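### 3.2 Bed linen and small cloths

The second group of household items in the Plendholm study is bed linen. Of the 511 textile items listed in the inventory, 46 were classed as small cloths: pieces kept on or near a bed that are neither sheets nor full-size blankets. The class was created after the first round of coding, when items of this kind had been entered under several different headings. Some coders had called them blankets, others pillowcases or covers, and agreement between coders was poor as a result.

Small cloths were difficult to classify by shape alone. A rectangular piece lying on a made bed may be a blanket for a young child, a pillowcase without its pillow, or a towel left there during sorting. Coders were therefore told to record color, surface texture and position before assigning any use, and to leave the use blank where it was unclear. Figure 4 concerns a cloth of this type, light pink with a fine waffle or dotted texture, lying diagonally on a white sheet with a faint print that includes a brown teddy bear.

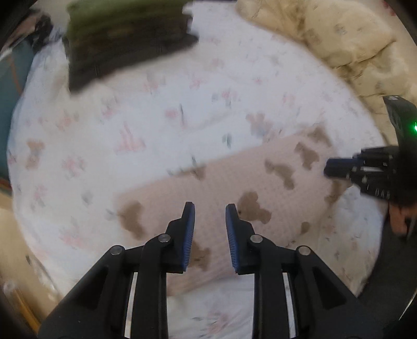
**Figure 4.** Light pink rectangular cloth on a printed bedsheet. Coded as "small cloth, use not assigned."

### 3.3 Printed and patterned pieces

Pattern proved to be a more useful guide than shape. In the Brasthorpe homes, sheets with small repeating prints were commonly stored apart from plain ones, and residents referred to them by their motif when asked where an item belonged. The coding sheet was changed to reflect this practice. Each item received one entry for the ground color and one for the motif, with a third entry where two motifs appeared together.

Spotted cloths were given a separate code. Their marks vary in size and outline, and a spotted piece that has been folded or bunched may show only part of its pattern. Coders were asked to judge such pieces on what could be seen and to make no estimate of the full design. One entry for this code reads "pinkish beige, brown spots, over white sheet with flowers, leaves and bears," and it was retained in that form – the size and purpose of the cloth were left open.
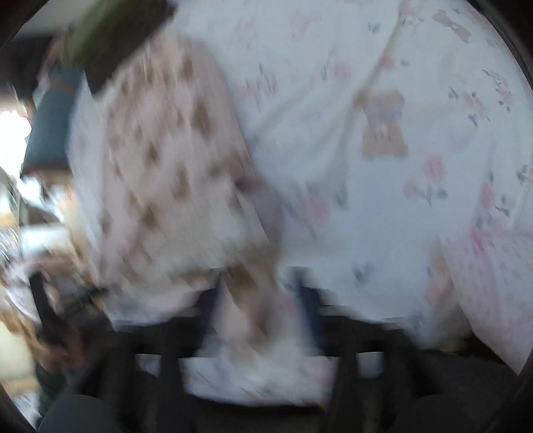 The same rule was applied to items that overlapped. Where one cloth covered part of another, both were entered, and the lower item was described only from its exposed area. This increased the time needed for each bed, but it removed most of the disagreements that had arisen in the first round. Remaining differences concerned color names, in particular the line between beige and pale pink. The Ventura color card, which had been used for curtains and upholstery, offered too few light shades to settle these cases, and coders were permitted to enter two color words.

Folding was recorded separately from pattern. A surface with gentle folds was marked "rumpled," and a piece gathered into a strip or heap was marked "bunched." Neither term was taken as evidence of how recently a bed had been used. Residents' own accounts of their tidying habits are treated in Section 4, together with the results of the 30 interviews held in April.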